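Search this site Go

# README: Ollum mixed bin set

Hello! I'm Senga Menzies, and I look after this data at Jilell. I was a picker here for years before we started bringing in automation, so this README is a bit more talkative than the last one (sorry, Hywel).

There are 1000 clips in 8 folders, all of sorting work: soft toys, bottles, boxes and packets that end up in one bin together and have to come out again. Folder 7 is still being checked, so leave it alone until June. Clip 123 has the wrong label and I keep forgetting to fix it!

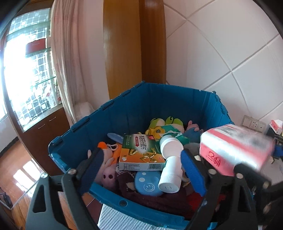
Will the pickers lose their shifts when the arm goes live?

Hours stay the same on the Mackay line. Two people on each shift move over to checking and relabelling, and they get paid training for it first.

Labels are plain words, the ones we'd shout across the bench, so it's "frog" and "pill box" and never a stock code. If a thing is squashed under something else we still label it, provided you can tell what it is. Hywel Humphreys wrote the Urkiver loader and he's the one to ask when it falls over, which it does on folder names with spaces in them.

Last edited Tue 18 May, SM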